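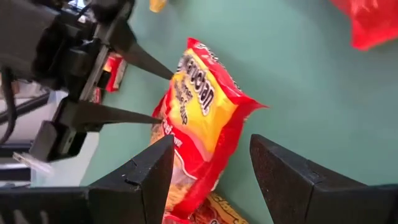
A bag of Maruchan ramen, still wearing its wrapper.

FOOD, EXPLAINED FOR KIDS

Why Are Dry Noodles Wavy?
By Nia Sayce

Pick up a bag of instant noodles and give it a gentle squeeze. It crackles, and inside is a hard block that feels like a bath sponge somebody forgot in May.

Noodles start out as dough, which is mostly flour and water. A machine rolls the dough flat and slices it into long strings. The strings come out faster than the belt under them is moving, so they pile up and buckle into waves. You would too.

Next they get steamed, and then they are dried, often in hot oil. Cooking them first is the sneaky part. Your soup only has to put the water back.

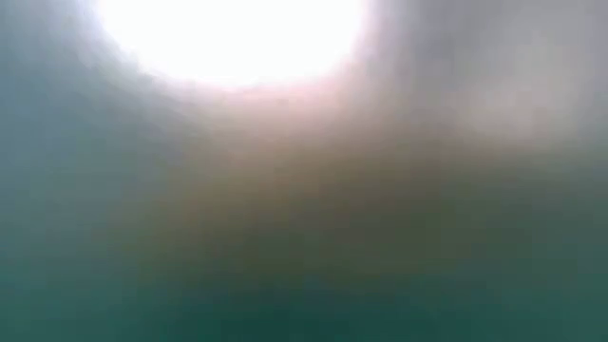 Waves are handy for another reason. They leave little gaps all through the block, and hot water can get into those gaps and soften the noodles from the inside. A block of straight noodles packed tight would take longer, and you would be standing there with a spoon, getting crabby.

My neighbor Alun Lougher pulled a noodle block apart and laid the strings end to end down his hallway. He got to 45 feet and then the dog came in. We are calling it science anyway.

Ask a grown-up to pour the hot water - steam burns hurt as much as the splashy kind.

Filed under: Kitchen Questions
67 shares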